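Ticket: Red block does not fit any hole
Product: Hemley foam shape sorter, green board
Status: Waiting on customer
Opened by: Nanna Blöndal
Handled by: Chiến Đinh, Pliten customer care

Nanna Blöndal, 9:12 am
Hello there! I hope I've picked the right form, I wasn't sure whether a toy counts as "parts" or "product." We bought the sorter in October for our toddler corner and everyone loves it (the foam is so nice and quiet compared with our old set!), but the red block won't go in anywhere. I've tried turning it every which way. Is it a faulty block, or am I being slow this morning?

Chiến Đinh, 10:40 am
Hi Nanna, thanks so much for writing, and you're on the right form. Could you tell me which holes your board has, and count the sides on the top of the red block for me? We sell more than one board in that green and they're easy to mix up. A picture would be lovely too if you can manage one.

Nanna Blöndal, 11:25 am
Of course! The board has a circle, a plus sign and a square, and the block has eight sides, I went around it twice with my finger to be sure. I've left it sitting on top of the board, up near the edge.

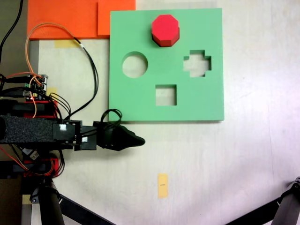 I did look through the bag again in case there was a second board tucked in there, and I asked Thoa Hoàng, who unpacked the order with me, but she doesn't remember one either. I'd hate to send the whole set back when the rest of it is so well liked.

Chiến Đinh, 1:05 pm
Thank you, that's a big help. There's no eight-sided hole on that board, so please don't trim the foam! Could you send me the number on the bag label? It should be either 200 or 300, and then I'll know which piece to mail you. Please keep the red block for now.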